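Your questions answered: the Grelter border talks and what they mean for travellers

Print this page | E-mail this page

January 10, 2021
By the Flollumia World Desk

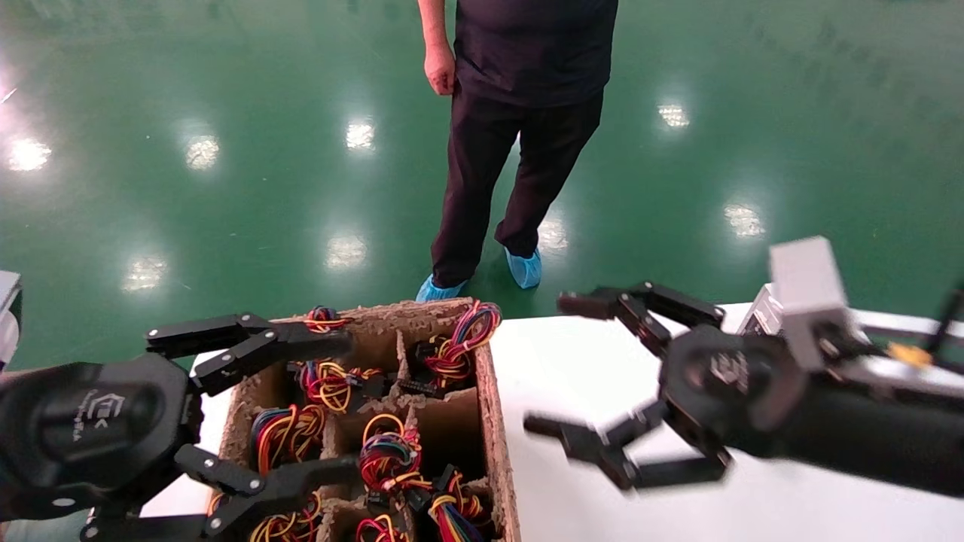
Shoe covers on a green floor.

We've had a great pile of letters since the governments of Grelter and Clolmont said they would sit down together again, and many of you (quite understandably!) have lost track of who wants what. We've gathered the questions that came up most often and done our best with them.

What are the two sides talking about?

Mostly the valley road, and who gets to run the customs posts along it. The old agreement gave Grelter the northern post and Clolmont the southern one, which worked well enough until lorries began queuing overnight at both. There are fishing rights on the lake to settle too, and those always seem to take longer than anyone expects.

Why are they meeting in Valderrama?

Valderrama has hosted talks like these before and gets on well with both neighbours. It also has a decent airport and plenty of hotel rooms standing empty this winter, so finding space for two large delegations was no trouble at all.

How long will the talks last?

The first round is down for 3 days, with a second to follow if things go kindly. Both governments have said they would like a signed text by May - though we'd gently remind you that they said much the same last time round.

Is the border open at the moment?

Yes, for freight and for people who live on one side and work on the other. Everyone else needs a permit and a recent negative test. Permits are capped at 1000 a week and tend to go quickly, so do apply early if you have family over there and are hoping to see them.

Do the people who live nearby want a deal?

In the lakeside towns, very much so. A local newspaper poll put support for a shared customs post at 95 per cent, and although it only reached its own readers, it does chime with the letters we get. Feelings are more mixed in the two capitals, where the fishing question gets a lot of airtime.

Will you be covering the talks?

We will, with a short round-up each evening and a longer piece once the first round closes. Do keep your questions coming - we read every one, even when it takes us a little while to reply.

Related items
Lake fishing rights: a short history
Valderrama reopens its mountain rail line
Clolmont budget vote put back again
How to apply for a valley road permit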